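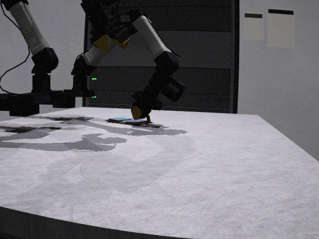 No. 10

Kullstead sim & planning sync, minutes
Notes: Nathalie Després. Started 2 pm, ran over.

1. Planner. New collision margins merged into Prurnus. Right arm now gets down to the blue tiles without the elbow flipping, at least in sim. Left arm parked for all of these, no dual-arm plans until the lock bug is fixed. Sawatzky branch still has the old margins, needs a rebase, nobody volunteered so Nathalie has it.

2. Perception. Shadows on the tabletop are being segmented as objects. Worst on the left half, where both arms throw them. Tried the brightness threshold again, no good, loses the thin dark pieces. Agreed: randomize light positions, regenerate 2,955 episodes, retrain. Rendering goes on the overnight queue. Question if the tile tops are too glossy compared to the real ones, left open.

3. Control. Gripper hovering just over the surface then chattering on contact. Step time dropped to 10 ms, helps a bit. Force limit stays where it is for now. Want a log of commanded vs. measured height for the next 200 grasps before anyone touches gains agian.

4. Tooling. Plistel viewer crashes on logs over 700 MB. Split files on write as workaround. Proper fix after the May release. Also the replay slider is off by one frame, known, low priority.

5. AOB. Rack and wall papers in the background: keep in the render, cheap enough. Naming of config files, long discussion, no decison.

Actions
Rebase Sawatzky: Nathalie
Light randomization + rerender: perception
Height log: control
Log splitting: tooling

Closed 3:20. Next one same time, same room.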